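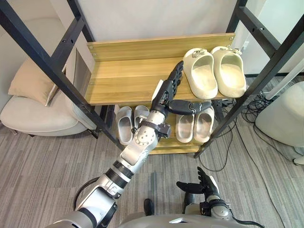

**What should I do first with a second-hand comic collection?**

Sort it by title, then by issue number, before you bag a single thing. I did it the other way round with my first lot and had to peel tape off 573 sleeves!

Right, so once you've got your piles (I do mine on the bed, sorry to my partner), work through them like this:

1. Wash and dry your hands. Skip the hand cream.
2. Pull out any doubles. I swap mine with Yavuz Oral, who'll take anything with a cape on the cover.
3. Slide each comic into a bag with a backing board, shiny side towards the comic.
4. Fold the flap and tape it to the bag, well away from the paper.
5. Stand them upright in a box, snug but with room to flick through.

Damp is the big worry, so keep boxes off the garage floor – mine live on top of the wardrobe now. I check them every July and change any bags that have gone yellow or wavy.

For the list, a plain spreadsheet is fine: title, issue, year, box number.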